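Projects > Engineering 2 > Site Visit Reports > Fundcombe Open Day

4 comments | 2 shares

Report by Nobuhle Radebe and Sipho Van der Merwe

Our class went to the open day at the Fundcombe lab in April. We took the bus from Hirkdale and were split into groups of 8. Each group got 20 minutes at the kitchen station, then moved on to the Joubert hall for a talk on safety stops. The talk ran long and we missed the welding cell.

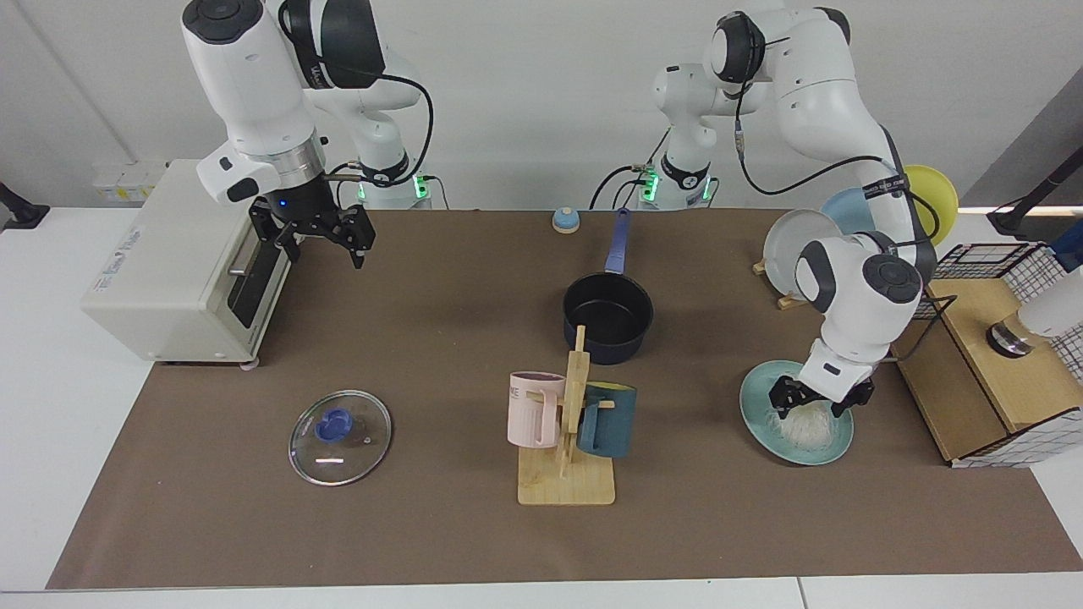
Our project question was how two arms can share one table without getting in each other's way. Sipho drew the layout and I wrote down the order of the moves. One gripper was down in the rice noodles on the teal plate while the other hung open beside the toaster oven, with the mug tree and the saucepan between them. We marked those as two work areas in our sketch and left a middle strip that either arm could use.

We asked our guide, Ms. Giner, how the arms know where the strip begins. She said it is set in the software and can be changed for each task — we had guessed it was fixed. She also said soft food is harder to grip than a mug.

For the next part we will build a cardboard model of the table at half size and test our sketch on it. The budget is 300 rand.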